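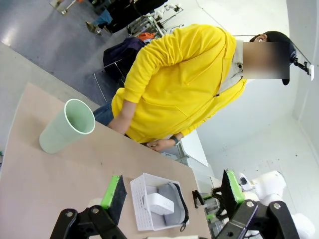

About Clanico

Clanico is a sewing and mending school. We teach people to fix the clothes they already own, to alter the ones that never quite fit, and, if they catch the bug, to make new ones from scratch. Most of our students arrive having never threaded a machine. Plenty of them arrive a little scared of machines, too, and we love teaching them, because the first straight seam is such a thrill (there is usually a small cheer from the next table).

How we started

The school grew out of a Friday night mending table at the back of a fabric shop called Kunano. The shop had a big cutting table that sat unused after closing, and customers kept asking the same things: how do I hem these, can this zipper be saved, why does my thread keep bunching up underneath? So the staff started staying late to show them. People brought jeans, school uniforms, a tent, a set of choir robes, and once a sail. By the second winter there was a line down the stairs, and it was clear the mending table needed a home of its own.

We moved into the old Quan building the following September. It used to be a dry cleaner's, and we still have the long hanging rail that runs the length of the ceiling. It's perfect for works in progress! Every unfinished coat and half-pinned dress goes up there with a name tag on it, and walking in on a busy week feels like walking into a very strange closet. Kunano is still our neighbor and still sells us most of our thread.

What we teach

Our beginner course is called First Stitches and it runs for six weeks. You learn to wind a bobbin, sew a straight line, turn a corner, put up a hem and sew on a button so it stays put. You take home a drawstring bag and a pair of pajama pants. The pajama pants are a bit of a tradition by now, and every group seems to find louder fabric than the one before it.

After that, you can go wherever you like. Some students sign up for Zippers and Pockets, which sounds dull and is one of the most cheerful classes we run. Zippers scare people. Once you've put in two or three, they stop being scary, and suddenly you're looking at every broken jacket in the house as a fun evening. Others go for Fitting, where we spend a lot of time with pins and mirrors working out why a shirt pulls across the back, or for Knits, where you find out what all those odd stitches on your machine are for.

We also teach mending by hand: darning, patching, and fixing moth holes in sweaters. You need a needle, a good light and some patience. We teach both kinds of mending, the kind that hides and the kind that shows off a little, and we've stopped trying to guess which one a person will prefer. The most sober-looking coats go home with bright orange elbows.

Then there's the tailoring year, our longest course. It covers one lined jacket, start to finish, with a lot of hand work along the way. It is slow. You will pad stitch a lapel, take it apart and pad stitch it again. But the evening when everyone puts on their jackets for the first time is the best night of our calendar.

The workroom

We have one large room on the ground floor with sewing machines along both walls and the cutting tables in the middle, and a smaller room upstairs for hand work and fitting. The tables are high, so you can cut without bending your back (your back will thank you after a long pattern). The irons are at the far end by the window. Please don't set yours face down on the table, even for a second. We have a brown triangle on table four to remind us all.

All the machines are plain mechanical ones, chosen so that you can learn on them and then go home and use whatever your aunt left you. If you'd like to bring your own machine to class, do! We'll help you clean it and find out what it can do. We've met some wonderful old iron ones this way, heavy as a car door and still sewing through denim like butter.

The scrap library

Under the stairs is the Kokix, our scrap library, named after the brand on the tea crates that first held it. Anything bigger than your hand goes in, sorted by color, and anyone can take from it for patches, practice or quilts. There's a button section as well, with around 1,000 buttons in it at the last sort-out, nearly all of them missing their partners. If you have a coat that needs one large green button, come and have a dig.

Who comes here

All sorts. We have teenagers making their own prom outfits, new parents shortening curtains, cyclists who wear out the same spot on every pair of pants, and people who sewed all through school and want to get back to it. Our oldest regular is 70 and joined to learn how to make shirts with collars that sit right. The collars are now better than ours.

Classes are small, with two teachers in the room for every beginner group, so you never wait long with your hand up. There's no dress code and no need to bring anything to the first class. We'll give you scissors, thread and fabric. Later on we'll show you which tools are worth buying and which ones you can skip for years.

Open mending

The Friday night table is still going, and it's still free. Doors open at 6 p.m. and we pack up at 9. Bring whatever is torn, too long or missing a button and sit down wherever there's a chair. Clean clothes only, please. We can lend you tools and show you how the fix is done, and you'll do the sewing yourself.

Finding us

We're at 67 Quan Street, two doors up from Kunano, with the entrance on the side. The ground floor is step-free, and if the stairs are a problem we'll happily hold your hand-sewing class downstairs. New beginner groups start in September, and the sign-up sheet is on the front desk and on our classes page. Drop in any weekday afternoon if you'd like to see the room first and try a machine.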